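November, notebook 2, chores bench

Started 7:40. Coffee machine down again so everyone cranky. Picking up from the list on the whiteboard – which household jobs can we hand over now, which ones are a year out, which ones do we stop promising people.

Sokon wants a one page answer by end of month. They run the rental laundries and they keep asking for "folding" as if it was one job. It's at least four. Find the piece, pick up one layer only, spread it, then fold. The last one is the easy one. Every demo video starts at the last one.

Arm side. Koltberg controller came back from repair with the old firmware on it. Lost most of the morning to that. Error 1371 again on startup, joint limits not read. Fix is same as last time, power off, pull the bus connector, wait, plug in, power on. WRITE THIS ON THE CABINET. Have now said that in three notebooks.

Towels: fine. Flat, one size, they don't care which side is up. Ran the towel stack before lunch with the Clamon policy as it came, no tuning. 15 tries, 2 drops, both drops were on the first pick when the pile was squashed against the side of the bin. Once it had a corner it was ok. Slow though. I could do the whole pile by hand while it thinks about one. For an overnight job who cares, for a person standing there waiting it's painful.

Socks: no. Pairing by camera is ok in good light, but turning one right side out, forget it. Ingegerd tried scripting it as two pinches and a pull and got a very stretched sock.

Gloves: this is the one I keep coming back to. Sokon has them coming through all the time from the kitchens and the garden crews. A glove is worse than a sock, five small sleeves that each can be half inside out. Picking it up is no problem, almost anywhere you grab is ok. Putting it down flat with the fingers pointing one way is the hard bit. The arm drops it and the fingers go under the palm. Then you need a second arm to hold the cuff while the first one strokes the fingers out, and then the second arm is in the way of the camera.

Talked to Ingegerd Rustad over lunch on this. Her view: stop scripting, take the hand data and let it learn from how people do it. People don't plan a glove. They shake it, drop it, nudge it with the side of a finger, done. My view: fine but our finger tracking looses the thumb exactly when it goes under the cuff, so the interesting half second is garbage. She says filter it. I say you can't filter what isn't there. Left it at that, will try her way first as it costs less than new hardware.

Þorgeirsson rig notes (for whoever is on it next):
– zero the wrist before the fingers, other order gives a twist of a few degrees that never goes away
– sleeves up, cuffs drag on the cables
– start with palms down over the table, hold still, count three, then move. The calibration wants the still bit
– don't rest your hands on the tabletop during that, it shifts the mounts

Log format has changed too. Old scripts read the left hand as right. If the playback looks mirrored that's why, it's not you. Need a check for it in the loader. TODO me.

Table height: leave it alone please. Someone had moved it and the reach on the far side was off. I put it back to the tape mark.

Other chores, quick status so the one pager writes itself:

Wiping a table – yes, good enough to show. Still smears the crumbs to one edge and leaves them there like a teenager.
Emptying a dishwasher – plates ok, glasses ok-ish, cutlery basket no.
Sorting screws and small hardware on the shop floor – yes if the trays are fixed. Move a tray and it's lost, needs a re-teach.
Sweeping – the floor machines do the open floor, under the benches is still us.
Loading the parts washer – close. Grip is fine, it just doesn't know when the rack is full. Pushes on anyway.
Laundry in general – see above. Towels and flat sheets only.

Pattern is the same all the way down. Stiff things in a known place, go. Soft things, or anything where you have to notice that it went wrong, not yet. The noticing is the bigger hole imo. A drop it doesn't know about is a drop you find at the bottom of the pile next morning.

After lunch, glove bench. One glove in the basket, lying flat, fingers to the far side. Both hand units on.

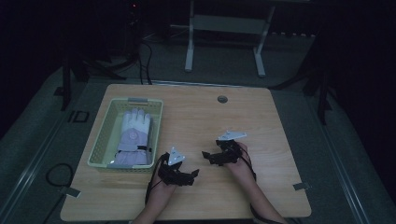
Can a robot sort and fold a mixed basket of laundry at home without someone watching?

Not yet. It can do a stack of towels on its own, but in a mixed basket it will meet something soft and odd-shaped, drop it or bunch it up, and carry on as if it went fine.

That goes in the Sokon page more or less word for word. They won't love it. Better than the brochure version we sent in spring.

Rest of the afternoon, loose ends:

Playback of Ingegerd's filtered set on the arm in sim only. Hand path looks natural, grip timing is late every time. Suspect clock offset between the two hand streams, have not proved it. Check the timestamps before blaming the policy.

Left unit strap is getting loose, order a spare pair.

Asked Koltberg for the new firmware in writing, with the version number in the mail this time.

Lights: try the glove set once more with the side lamp off. White fabric on a pale table is rough on the depth camera, edges come and go. Dark mat under it might be enough. Ingegerd has one in her office somewhere.

Tomorrow: loader check first, then sim playback with the offset corrected, then if there's time the dishwasher basket again. Do NOT update the controller until the towel logs are copied off it.

Stopped 5:50. Towel logs not copied yet.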